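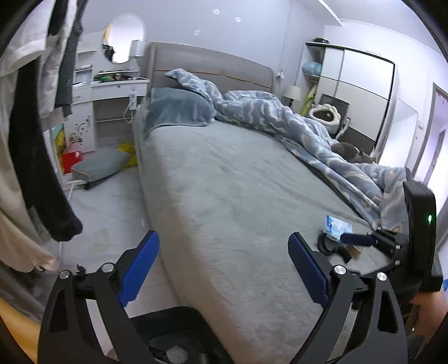 Making a Bed with Plush Sheets and a Heavy Blanket

Plush fabric grips plush fabric. A fluffy blanket will not slide over a brushed sheet the way it does over flat cotton, so it has to be lifted into place.

Clear the mattress first. Packets, boxes and small items go on a nightstand, and pillows come off.

Sheet: Pull from the headboard end toward the foot, then out to each side. Smooth with the flat of the hand in one direction only. Streaks in the pile are a change in nap and brush out; wrinkles need tension at the corners.

Blanket: Find two corners on the same short edge. Hold them at the headboard end, shake once, and lower. Walk the far side down last. Leave an even drop on both sides.

Pillow: Close the flap of the pillowcase over the insert and turn that end away from the door.

Padded headboard: Vacuum monthly with the upholstery nozzle on low suction. Work along any piping, where lint collects.

Washing: Cold water, half load, no fabric softener. Tumble on low and remove while slightly damp.

Filed under: Bedroom, Tip 251
Nistley Home Notes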